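Home Reviews Handling Garment & Textile Workshop Notes Contact

Search Dredident Enter keyword Go

Zakcombe soft-goods hand: review after seven weeks and one bad afternoon

By Hok-lam Kwan
Last updated Fri 3 November

We bought the Zakcombe hands to sort and fold returned clothing. They replaced a pair of flat parallel grippers that could lift a T-shirt off a stack and not much else. I had planned to write a normal review once the hands had settled in, covering grip, speed, noise and how annoying the software is. Most of that is still in here. But the hands have a release fault that I think buyers should know about first, so I am going to start with that.

The short version: if a cord or narrow hem gets into the knuckle gap while the fingers are closing, the hand can stall, report itself as open, and stay shut. The arm controller believes the report and carries on to the next move. Ours pulled a garment across the bench and into Elaheh Babaei's forearm. She was not hurt beyond a red mark. She was also standing where our own floor markings said she could stand.

What we use it for

Our room in the Chuang building handles mixed returns. Sweatshirts, joggers, jackets, light trousers, a lot of black and a lot of white. The arms pick a piece, hold it up so the second arm can find an edge, and lay it out for folding. A person checks labels and pulls out anything damaged. Both arms run off a Wernora controller we already had, and Zakcombe sells an adapter plate and a software plug-in for it.

Fitting took a morning. The plate lines up the way the manual says, the cable is long enough, and the plug-in found both hands on the first try. I have no complaints about the install except that the wrist cable strap is stiff and has to be worked through its slot with pliers.
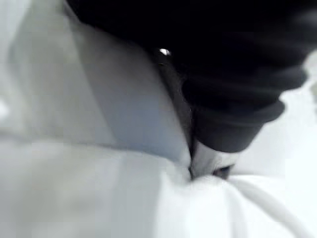
Black on white is the hardest combination we run. The software exposes for one or the other, and whichever loses turns into a flat shape with no folds in it. Zakcombe's plug-in has a setting called fabric bias that is supposed to help. Turned halfway up, it does help with black knits over white cotton, and it makes everything slightly worse on gray. We ended up saving two profiles and switching by bin. If your stock is all one color family you will probably never touch it.

Grip on knitwear is very good. The fingers close unevenly by design, with the outer ones getting there first, and that gathers a little cloth into the palm before the squeeze. Ribbed cuffs and waistbands get picked up cleanly. The old grippers used to pinch the top layer of a ribbed cuff and let go of it halfway up. I can't remember seeing the Zakcombe do that.

Thin woven cotton is fair. Slick linings are poor. The hand picks up a lined jacket by the shell and the lining slides out of the sleeve, and then the second arm goes looking for an edge and finds the lining. That is a problem with clothing as much as with the hand, but a buyer doing outerwear should try before paying.

The fault

Elaheh wrote this up on the day and I am working from her notes and the controller log.

The left arm was holding a pair of joggers by the waist. The drawstring was out. The right hand closed on the waistband to take over, and the cord went in between the links of one finger. We know this from cutting it out afterward. The finger stopped short of its target, and the motor current went up and then dropped to nothing. The hand had shut the motor off to protect it, and that part worked as the manual describes.

What should happen next is a stall message to the controller. What the log shows is a state of OPEN. The controller took that as a finished release from an earlier command and started the transfer move to the next bin. The hand was still clamped on the waistband. The left arm let go when its own turn came, the joggers swung free at one end, and the right arm carried them out to the side at normal speed. A trouser leg wrapped Elaheh's arm and the tail of the cord pulled tight across it.

She hit the stop. The arms stopped. The hand did not let go, and this is the second part of the problem. With the stop pressed, the fingers hold whatever they are holding. Zakcombe documents that behavior, and for a heavy part over somebody's feet it makes sense. For cloth around a person's arm it does not. There is a manual release, a recessed tab on the underside of the wrist. It took nine seconds to find it and get a fingernail under it, going by the timestamps, and that was with me helping. I had fitted the hands and I still had to look for it.

After that we took the line down and tried to make it happen again on purpose, with nobody inside the markings and the speed set low. We used old stock: joggers, a hooded top, a long black skirt, and a white laundry bag with a cord. We had it back within the hour. Over the next few days we logged it six times in total. Every one involved a cord, a piping edge or a rolled hem. Plain fabric never did it, however badly we bunched it up.

Worst case is a garment hanging over the back of the hand. When cloth covers the knuckles you can't see whether the fingers are closed, and neither can a person walking up to help. From the side you see some fingertips pointing down under a hem and they look relaxed.
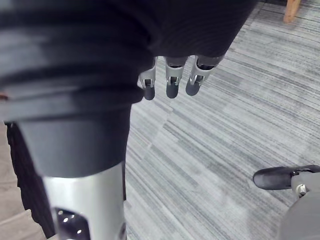 FILED UNDER: SAFETY / RELEASE AND STOP BEHAVIOR

I called Zakcombe support on the first day and sent the logs that night. The first reply said to clean the joints and recalibrate. We had already done both and said so. The second reply came from a different person who had plainly read the log. She agreed that the state message was wrong. According to her, the hand works out whether it is open from the last command and the motor current, with no check on where the fingers are. If the current is zero and the last completed command was a release, it says OPEN. A stall that cuts the motor at the wrong moment fits that description perfectly well.

They sent a firmware build in March that adds a fingertip position check before the state goes out. We have been running it on both hands. With the same joggers and the same cord, the hand now reports STALL and the controller stops the arm. We got one late report during testing, where the arm had moved a few inches before the message arrived. I passed that on and have had no answer to it yet.

The stop behavior has not changed. The hand still holds on a stop. Support told me it can be set to relax, but only through a service tool they do not sell to customers. I think that setting should be in the plug-in, with a warning next to it, and I told them that too.

What we changed ourselves:

- A reach-in now needs the arms paused at the controller, even for a label check.
- Drawstrings get tied off or tucked before a piece goes on the bench. This is slow and people forget.
- The release tab on each hand has a loop of orange webbing through it. You can grab it with gloves on.
- The standing line moved back by the full length of a pair of long trousers held at one end. The old line had been measured from the fingertips with nothing in them, and that was our mistake, not Zakcombe's.
- The transfer move runs at reduced speed until I get an answer on the late report.

The last change costs us the most. We lose a noticeable part of each shift to it, and it takes away much of the reason we upgraded.

Wear

The fingertip pads have held up. They look a bit shiny where they meet and they still grip. The manual asks for an inspection at up to 3000 grasps, depending on load, and I would do it sooner on fleece. Lint packs into the knuckle gaps and goes hard. It has to be picked out with something thin, as compressed air just pushes it further in. I do not know if packed lint makes the cord fault more likely. Elaheh thinks so. The hand that failed first was the dirtier of the two, but that proves very little.

One of the wrist bolts worked loose on the left hand. Thread locker fixed it. The manual does not ask for thread locker there and it should.

Floor pickups

This is outside what Zakcombe advertises, and we bought no extra kit for it. Things slide off the bench all day, and it is useful if an arm can reach down for a dropped piece. The hands can do it on carpet tile. They come in fingers down, spread a little, and rake the cloth together before closing. On striped carpet the software sometimes decides that a dark stripe is a fold and closes on nothing, which wears the pads and makes an unpleasant sound. Chair bases are the other nuisance. The plug-in does not know what a chair is, and a garment draped near one will be dragged around the legs of it.

We have switched floor pickups off while people are in the room. A low arm with cloth hanging from it is at ankle height, and the cloth moves after the arm stops.

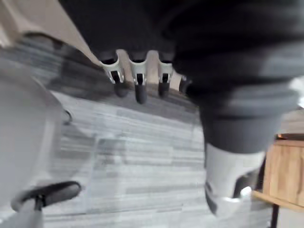
Should you buy it?

For knitwear with no cords, behind a barrier, yes. It picks up better than anything else I have used at the price, the install is easy, and the second support person was good.

For a bench where people work alongside the arms, I would wait. Ask Zakcombe in writing which firmware ships on the unit. Ask for the service tool, or at least for the stop behavior to be set before delivery. When it arrives, put a drawstring in the fingers yourself, at low speed, standing well back, and read what the controller says. Do that before anyone signs off on where staff can stand.

If you already own one, find the release tab today and practice with it. It is on the underside of the wrist, toward the cable, and it pulls toward you. The drawing in the manual shows it from the wrong side.

Elaheh is still testing the late report and I will add her results to this page when she has them. If you have seen the same thing with a Wernora controller or any other, please send us the log, with the firmware version and what kind of garment it was.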